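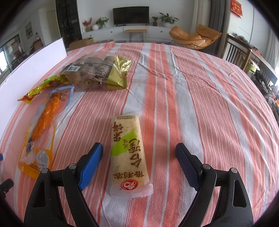 Snack table check - common room, Multley house
Date: Mar 22, 2020
Sheet 2, packaged food only. Hot drinks and fridge are on the other sheet.
Key: OK / FIX / N/A. Comments after the item. Keep them short.

PACKAGES

Wrappers whole, no splits or pinholes - OK. Squeezed every one lightly. Cake packets are crumbly so don't squeeze those hard, you just get dust.

Date strip readable on each packet - OK on the wrapped pastry, it's printed along the end. FIX on two of the small foil ones, ink rubbed. Pulled both, they're in the Arow tub by the door.

Nothing past date - OK for what could be read. Some dates run year first, so read the whole thing before you toss it. Last time somebody binned good cakes.

Vacuum packs tight to the food - OK. If a pouch has gone puffy it goes in the trash, don't open it to check.

Zip bags closed all the way - FIX, done. One was open at the corner. Run your thumb along it twice. If a bag was open overnight and you don't know who opened it, toss.

Foil packets, seams flat - OK. Watch the serrated ends, they catch on the woven cloth and pull threads.

LABELS AND ALLERGENS

Ingredient list on the packet or on a card next to it - FIX. A good few of these are labeled in Chinese only. Need a card for each in English with wheat, egg, milk, nuts, soy, sesame. Cards for the pastries first, people grab those and don't ask.

Nut items kept apart - FIX. Everything was in one spread, packets touching and overlapping. Wrapped is ok for a day but once stuff gets opened it needs its own plate. Use the Vasseur trays, they have a lip.

Small round snacks flagged for little kids - FIX. Choking risk under 5. Put them at the back of the table or up on the shelf when the playgroup is in. Same for cords, loops and ties on packaging, take off or cut.

Nothing loose out of its wrapper - OK

TABLE AND CLOTH

Cloth clean - OK. No stains found, shook it out anyway.

Cloth flat, not hanging where a kid can grab it - FIX. Wrinkled all over, smoothed it. It's the striped one and it slides. Need clips, 2 a side would do it. Asked for clips in September too.

Table steady - OK. Leaned on each corner.

Non food off the table - FIX. Keep small bits and pieces away from the snacks, it all gets picked up together.

AROUND THE TABLE

White board - FIX. It's propped, not fixed. Push test: moves. Lay it flat or strap it before the room opens. Please dont lean it back up when you're done writing on it.

Walkway to the door clear, 30 inches at least - OK

Direct sun on the food - OK this morning. Chocolate or anything with cream filling goes on the side away from the glass regardless.

Tall cabinet, doors shut - OK. Shut means latched, give the glass a small pull. Over 400 lbs loaded according to the Sosent sheet so nobody moves it alone.

Picture on the wall, hook tight - OK

Trash can with lid within reach - FIX. Lid missing again. Borrowed the one from the hall.

HANDS AND TOOLS

Hand wipes or sink close - OK, sink. Soap low, refill.

Scissors for the tough pouches - FIX. None out. People use their teeth. One blunt tip pair on a string please, kept away from the kid end.

Tongs for opened stuff - N/A today, all sealed

STILL OPEN
Allergen cards - before anyone eats
Board strapped or laid down - same
Cloth clips
Trash can lid
Scissors
Soap

Recheck the zip bags at closing, and anyhting opened goes home or in the trash, not back on the table. Sheet goes in the blue folder when the open items are crossed off.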